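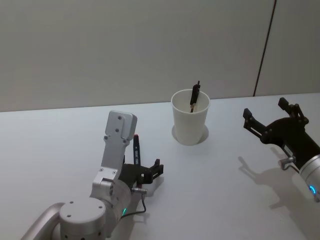 A plain paper cup is enough for mixing a single serving.

Fiber powder has been on drugstore shelves for decades, mostly on the bottom row, next to the antacids. In the past few years it has moved up. Grocery chains now put it beside the protein tubs, and the packaging has changed from orange canisters for older shoppers to slim bags meant for people in their thirties. The powder inside is often much the same as before.

Litach is one of the newer ones. It is made in Trurholm by a small company called Steta, which started out milling oats for bakeries and added a psyllium blend when one of its bakery accounts closed. The blend has two ingredients, psyllium husk and oat bran, and it comes without flavoring. Garba Yusuf runs production. He says the lack of flavoring was a cost decision at first.

"We priced out a citrus version and it added too much to the bag," Yusuf said. "Then people wrote in and said they liked that it tasted like nothing. So we left it."

The milling room is small and loud. Husk arrives in sacks and is ground in short runs, with rests between them so the heat doesn't build up in the machine. A fine grind mixes more easily but thickens faster. A coarse grind stays drinkable longer and leaves grit at the bottom. Steta has changed its grind three times and settled on something in the middle.

Most adults in the United States eat less fiber than dietary guidelines recommend. Beans, lentils, whole grains, vegetables, fruit, nuts and seeds are the usual sources, and dietitians will generally send people there first. Titilayo Tamuno has been a dietitian for 17 years and sees clients at a practice in Dinsa. She does not sell supplements. She recommends them to a portion of the people who come to her, usually after going through what they eat on an ordinary workday.

"If someone has no time for lunch and eats crackers in the car, I can tell them to cook lentils, and they won't," Tamuno said. "I would like them to cook the lentils. In the meantime they can stir a spoon of psyllium into water and drink it." 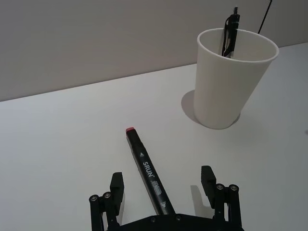

Psyllium starts to thicken soon after it goes into the cup.

Psyllium is a soluble fiber. The husk soaks up water and turns into a soft gel, and the gel is what makes it useful. It adds bulk and holds moisture in the stool, which helps with constipation and can also help firm things up when the problem runs the other way. There is good evidence that regular use can lower LDL cholesterol by a modest amount. Claims that go much further than that should be read with some care, and Tamuno says the same about products promising a flat stomach by the weekend.

The gel is also why the directions on the bag matter. Psyllium taken with too little liquid can swell in the throat and cause choking. People who have trouble swallowing, or who have had a narrowing or blockage anywhere in the gut, should talk with a doctor before trying it. The Litach bag calls for 300 milliliters of water with each serving, and Yusuf said the company printed that line larger after a customer wrote in to ask whether it could be eaten dry off the spoon.

It can also get in the way of medicines. Fiber may slow or reduce how much of a drug the body takes in, so the common advice is to leave a gap of at least two hours between the two. A pharmacist can say whether a particular prescription needs a longer gap.

Tamuno starts her clients low. Half a serving once a day for the first week is typical, then a full serving if there is no discomfort. Gas and bloating are common early on and tend to ease. Those who begin with the maximum amount on the label are the ones she hears from by phone.
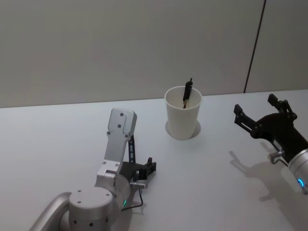
Mixing is where many people give up. The powder clumps if it is dropped into the water all at once, and once a clump has formed it is hard to break with a spoon. Tamuno tells clients to put the water in first, sprinkle the powder over the surface and stir while sprinkling. A tapered paper cup with a wide mouth, like the white one on the table, gives the spoon some room, and it can go in the trash afterward, which saves scrubbing gel off the inside of a glass. Small cups may not hold the full amount of water, so the rest should be poured separately and drunk right after. Cold water slows the thickening a little. Juice works too, though it adds sugar.

Some people skip the drink and put the powder in food. Oatmeal takes it well if extra milk goes in. So do smoothies, as long as they are finished soon after blending. Yusuf puts his in pancake batter and adds water until it pours again. Yogurt is harder, as it has little free liquid and the result turns pasty. A drink on the side is still needed with any of these.

Steta sells most of its bags within driving distance. A regional grocer took the product on in January for a trial at a few stores, and the buyer asked for single-serving packets to go with it. Yusuf has samples of the packets in a drawer. They tear badly, and he is waiting on a different film. The first order would be 100 cases, which he described as a lot for a room with one mill.

Price varies more than the contents do. A store-brand canister of plain psyllium will usually cost less per serving than a bag with a new name on it, and the fiber count on the nutrition panel is the thing to compare. Serving sizes differ from one label to the next, so the grams need to be checked against the size of the scoop. Flavored versions may contain sugar or a sweetener, and sugar alcohols bother some stomachs.
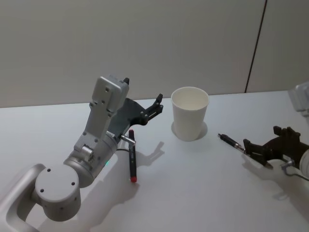

What time of day is best for taking a fiber powder?

Any time you will remember it and can drink enough water with it. Many people choose the morning, but taking it right before lying down is not a good idea, and it should be kept apart from medicines.

Tamuno's clients usually come back after a month. By then some have stopped, some take the powder on weekdays only, and a few have started buying canned beans. She asks them to bring the bag or canister so she can read the label herself.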